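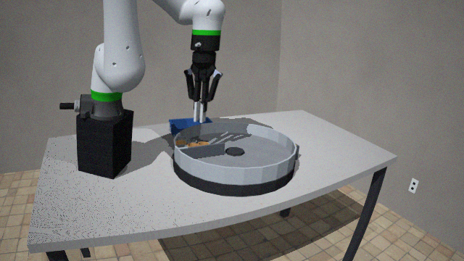 Section 4: Setting up and programming the softener

This section covers the Trotum domestic water softener from the point where it has been plumbed in and the bypass is still closed to the house. If the plumbing isn't finished, go back to Section 3. The guide was written for the residents of Ploninmont, where every house was given the same unit, but most of it will do for any single-tank softener with a Pryor valve head.

The maker's leaflet says set-up takes ten minutes and that the unit "looks after itself" from then on. Allow an hour, and take the second claim with a pinch of salt. Where our advice differs from the leaflet we say so, and you can decide who you believe.

4.1 Before you start

You will need:
A bag of tablet salt (see 4.3 before buying)
A bucket
A hardness test kit with drops
A torch
An old towel

Check that the bypass lever points across the pipe. In that position no water goes through the softener. Check too that the drain hose ends above the rim of the standpipe or gully and is clipped in place. A hose pushed down into the waste can suck dirty water back, and a loose one will jump out the first time the unit flushes.

CAUTION: The kitchen cold tap should stay on unsoftened mains water. Softened water should not be used to make up baby formula, and anyone told to cut down on sodium should ask their doctor before drinking it. If you aren't sure which taps are softened, test them (4.6) before you drink from them.

4.2 Test your own water first

1. Run the kitchen cold tap for two minutes.
2. Fill the test tube to the line.
3. Add drops one at a time, swirling after each, until the colour changes and stays changed.
4. Multiply the number of drops by the figure printed on the kit.
5. Do it again. If the two results differ by more than one drop, do it a third time and use the higher of the closest pair.

Write the result inside the cupboard door in pencil.

The leaflet tells you to look up your postcode instead. We tried that. The figure given for our supply was well below what the drops showed in most of the kitchens we tested, and a softener set too low will let hard water through for the last day or so before each flush. The dip strips in the box are no better. Three strips from the same packet gave Raymonde Bouchard three answers from one glass.

4.3 Filling the salt

1. Lift the lid and take out any packing.
2. Pour in clean water until it just covers the plate at the bottom.
3. Add tablet salt to two-thirds of the way up. Leave the tall tube in the corner clear.
4. Put the cap back on the tube and close the lid.

Note: The Moleck "premium" tablets sold alongside the unit cost a good deal more than plain tablets. The bag promises "longer resin life". We asked for the test results behind that and were sent a second copy of the brochure. Plain tablets have done us perfectly well. Do check that the bag says it is meant for water softeners, and don't use table salt or the rock salt sold for paths. Rock salt leaves grit in the bottom and you will be the one scooping it out.

4.4 Opening the water

1. Close every tap in the house.
2. Turn the bypass lever a quarter of the way and wait until the hissing stops.
3. Turn it the rest of the way.
4. Open a softened cold tap nearest the unit. Let it spit and cough until it runs steadily.
5. Feel round each joint with a dry hand. Any damp at all needs sorting now.

The first water may be the colour of weak tea. Let it run clear before using it for washing, and keep white clothes out of the machine until it does.

CAUTION: Do not open the lever in one go. A sudden rush can push resin up into the valve, and the warranty does not cover it.

4.5 Programming the valve

Plug in the unit. The display shows dashes, then a flashing clock.

1. Press and hold SET until the clock stops flashing, then set the time with the arrows.
2. Press SET once. Enter the hardness from your cupboard door.
3. Press SET again. Enter the number of people in the house.
4. Press SET again. The display shows the flush time. The factory setting is 2 in the morning.
5. Press SET once more to save. If you stop before this step, everything you entered is lost and the unit gives no warning.

Leave the flush time alone unless somebody sleeps over the cupboard. It is noisy, whatever the box says about "whisper" running. During a flush the unit sends unsoftened water to the taps, so choose an hour when no one is likely to run a bath.

Reserve. The factory reserve is 200 litres. That suits a couple. A house with teenagers should go up to the next setting.

Capacity. For our hardness the valve works out 1,000 litres between flushes. Yours may show another figure, and that is fine so long as the hardness went in correctly.

"Eco" mode. This stretches the time between flushes by guessing at your habits. We would leave it off for the first three months. Ashton Rutherford ran it from June and saved so little salt that he couldn't tell it apart from the weeks the family was away. He did get scale back on the shower screen. The maker says the mode "learns", and perhaps it does if you live to a strict timetable.

4.6 Checking that it works

1. Start a flush by hand: hold the UP arrow until the motor starts.
2. Stay with it for the first few minutes and watch the end of the drain hose.
3. When the display goes back to the clock, run a softened tap for a minute.
4. Test that water with the drops. The colour should change on the first drop.
5. Test the kitchen cold tap as well. It should read the same as it did in 4.2.

Do not judge by lather, by how your hair feels or by the shine on the kettle. People told us the water was lovely and soft in one house where the bypass had been shut for a fortnight.

If the softened tap still reads hard, check the bypass lever, then the salt, then the hardness setting, in that order. Ring the installer after that.

4.7 Reading the meter

Press DOWN twice to see the total litres treated. Note it beside your hardness figure with the day you read it. The demonstration unit read 3,925 when it was handed over to us as new, so look at yours on the first day and query anything that isn't close to nought.

The total does not reset in a power cut. The clock does, and after a long cut you may find the unit flushing at teatime. Repeat step 1 of 4.5.

4.8 Upkeep

Look at the salt once a month. Top up when you can see water above it. If the level hasn't dropped for several weeks, the salt has probably formed a crust with a gap underneath. Push a broom handle down gently through the middle to break it, keeping clear of the tube.

The yearly service plan is optional. Read what it includes before signing. Ours listed a visual check, a hardness test and a salt top-up, with the salt charged on top.

For faults and error codes see Section 5.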